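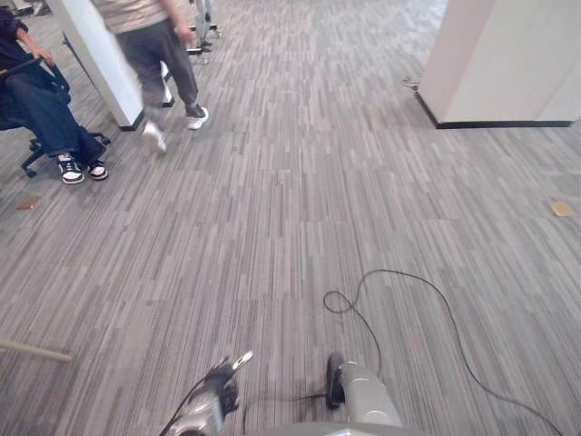 Cómo fijar un toallero en pared de panel

1. Marque los dos puntos a 143 cm del suelo y compruebe el nivel.
2. Taladre sin percusión, a baja velocidad.
3. Inserte los tacos - de expansión, para panel hueco - hasta el tope.
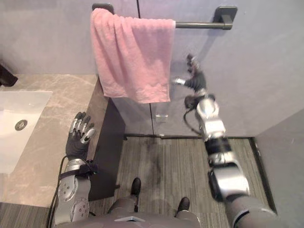

4. Atornille los soportes a mano y coloque la barra. Reapriete a los 13 días.

Artículos relacionados
Sellar una encimera de mármol
Cambiar un sifón

Contacto: Bo-ram Ma, Poltton | © Calla | Volver arriba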